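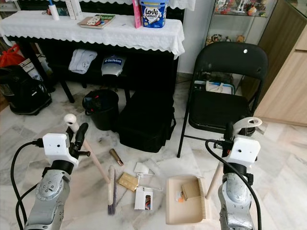
### 4.2 Sweeping of mixed small litter from polished stone

The floors considered in Section 4.1 were carpeted or covered with sheet vinyl, and the litter was a single material. Polished stone raises a different problem. Friction between the floor and the item is low, the surface offers no texture to stop a rolling object, and household litter on such a floor seldom consists of one kind of item. A stroke that suits paper will send a tube under the nearest chair. This section treats the sweeping of mixed small litter with an upright broom and a floor dustpan, and reports the tidying sessions held in the Brenside ground-floor room.

#### 4.2.1 Litter classes

Items were grouped by how they respond to the first contact of the bristles. Material was of secondary interest, as was weight within the range used.

*Rollers* are cylindrical items such as cosmetic tubes, marker caps and battery-sized containers. They turn until their long axis is parallel to the bristle line and then travel ahead of the broom, often faster than the broom itself. An item lying at an angle to the stroke pivots first, and the direction it takes afterward depends on which end was touched.

*Flats* are packets, squares of cardboard, scraps of wrapper and similar items with a large contact area. They slide well on a clean floor but may pass under the bristles if the broom is lifted even slightly. Thin foil-type packets were the most frequent cause of a repeated stroke.

*Standing items* are small cartons and folded cards. A carton struck low slides upright for a short distance. Struck above its midpoint, it falls and is thereafter handled as a flat or as a block, depending on its depth. A folded card resting on its edges behaves less predictably, as the bristles can enter the fold and carry the card sideways.

*Sticks* are straws, plastic strips and stirrers. They are easy to move broadside and difficult to move end-on, and they tend to bridge the mouth of the dustpan.

Figure 3 shows an arrangement with all four classes on the marble: a bronze-colored cylinder near the broom handle, a gold packet beside the bristles, a folded white card and a white plastic stick or strip to its right, and an upright carton close to the dustpan. A square of brown cardboard and an orange-and-white scrap lie inside the pan.

#### 4.2.2 Tools

The broom head was narrow in all sessions. A wide head gathers more litter in one pass but cannot be brought between chair legs, and on stone it pushes rollers out past both ends when the stroke is not straight. With the narrow head, the contact line is short enough that most strokes move one or two items, and the direction of each can be chosen.

Bristle stiffness was not varied. Preliminary work with the softer Prorken head showed that thin packets were left behind on most passes, and the head was dropped from the study in October.

The dustpan type used here has an open mouth on one side and a row of comb-like teeth on the rim opposite (Figure 3). The teeth serve to strip lint and hair from the bristles. They had no part in the measurements, but they affect handling in one respect. When the pan is pushed back by the broom, the toothed rim is the side that meets furniture, and it catches on fabric.

The height of the lip at the mouth matters more than the volume of the pan. Flats stop at a lip that does not lie flush with the stone. Pressing down at the rear of the pan raises the lip, and several participants did this without noticing while they were attending to the broom.

#### 4.2.3 Procedure

Each session began with the litter placed by hand within a marked area in the middle of the room. The furniture, including a folding chair with a padded backrest, was left in its usual position. The items were drawn from a stock bag of wrappers, cards, tubes and empty Pakix cartons. Positions were not reproduced exactly between sessions, but each class was present every time.

The litter was to be moved into the pan by sweeping only. Picking up an item by hand ended the session, and the item was recorded as a failure for its class. The pan could be moved freely. A session was also ended if any item remained on the floor after 3 minutes.

In total, 18 sessions were completed before the collection closed on 2023-12-31. Floor condition was kept constant by dry-mopping the marked area before each session. No polish or wet cleaner was applied on the same day, as residue changes the sliding distance of cartons considerably.

#### 4.2.4 Order of collection

Two orders were compared. In the *near-first* order, items closest to the pan are swept in before those farther away. In the *gather-first* order, all items are brought into a loose group, and the group is then swept into the pan in a small number of strokes.

Gather-first was faster when flats predominated. It performed poorly whenever a roller was included, because the roller left the group during gathering and had to be retrieved from beneath furniture. Retrieval accounted for up to 70 percent of the session time in the worst case, and in that session the tube had come to rest behind a chair leg with no clear line back to the pan.

Near-first was slower on average but varied less. Its main weakness was the standing carton. A carton close to the pan obstructs the mouth, and if it enters first it may lie across the opening and stop everything behind it. Moving the pan 30 cm to one side before the next stroke was usually sufficient to clear the obstruction.

A mixed order, suggested by Hägglund after the first sessions, takes the rollers first with the pan brought to them, then gathers the remaining items. The pan is set down beyond the roller, with its mouth square to the long axis, and the stroke is kept short. Sticks are turned during gathering so that they enter end-on with other litter behind them. This order gave the lowest number of strokes per session and was adopted for the work in Section 4.3.

#### 4.2.5 Limits of the comparison

The room is small, and its furniture keeps lost items within reach. In the larger Nagano hall, a roller can travel far enough that the strokes needed to return it outweigh any saving from the order of collection. The stroke counts given here should not be carried over to open floors without a check. Fine dust and crumbs were excluded, as was any litter that adheres to stone. Grout joints were also avoided when the area was marked, although a thin card can lodge in one.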